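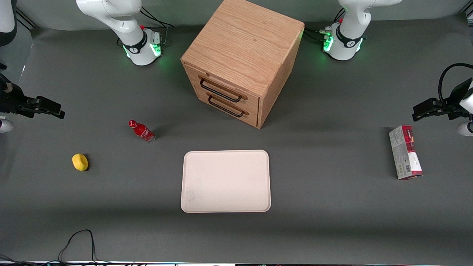

Usman Baloch replied to my last thread that a two-armed robot putting things in a drawer is a solved problem, and that I should stop being sour and read the Wendance paper properly. Fine. I've read it properly, twice, appendix included. Thread.

**1/** The claim: show their system a drawer task a few times with one layout, and it copes when you move everything. The headline number is from 200 trials. Good, I like a big number of trials. Most papers in this corner stop well before that.

**2/** Then you get to the appendix and find the 200 trials come from 14 layouts. So the same 14 starting positions, over and over, with a bit of wobble. Those are not 200 separate tests of anything. If layout nine is easy, you get to count it as easy every single time.

**3/** I've been setting up my own version at Todside. Two white arms, an oak cabinet with two drawers, a tray, a sponge, a bottle, a box. Deliberately dull. The cabinet is turned so a corner faces forward, which I'd urge anyone to try before they write the word "general" in an abstract.

**4/** Why the corner matters: in every one of their layouts the cabinet is square to the table. The handle is always a bar running left to right, and the pull is always straight back. You could learn "go to handle, move backwards" and never look at the cabinet at all. Turn it and straight back is the wrong direction.

**5/** Amirhossein Hashemi pointed out (in reply to the first thread, worth finding) that they do vary the objects. True, and I should have said so. 13 objects, swapped in and out. But the objects are the part everyone varies. The furniture stays put.

**6/** The other thing I can't get past is how they score it. A trial counts as a success if the drawer is shut at the end and the object isn't on the table. Read that again slowly. An object knocked on to the floor isn't on the table either.

**7/** I'm not saying that happened. I'm saying the scoring can't tell you whether it happened, and the videos they've put up are all of the good ones. Put the failures up! Even a handful. I learn more from watching a gripper miss a handle than from another bar chart.

**8/** Someone will say I'm holding a new method to an unfair standard. Maybe. There's a whole shelf of 1983 stuff in the Plestbridge library with a plain table of what went wrong on each run: slipped, missed, jammed, wrong thing. Dull reading, very useful. We could bring that back for the price of one page.

**9/** What I do think is good: the two arms share one plan, so one can hold the cabinet steady while the other pulls. On a light cabinet with stiff drawers that's a proper improvement, and the comparison with the Bajwa method looks fair to me. Same arms, same time limit. Credit for that.

**10/** My plan is simple. Fresh layout every trial, no repeats. Cabinet angle drawn at random. Success means the object is in the drawer I asked for, checked by opening it. A person who hasn't seen the plan writes down the outcome.

**11/** Until that's done I've no result, and please don't quote me as having one. I have a complaint about an appendix.

**12/** Usman, if you've got their raw trial list, send it over. I'd happily work out the score per layout and post it whichever way it falls. Replies are open till Sunday, then I'm muting this and getting on with the runs.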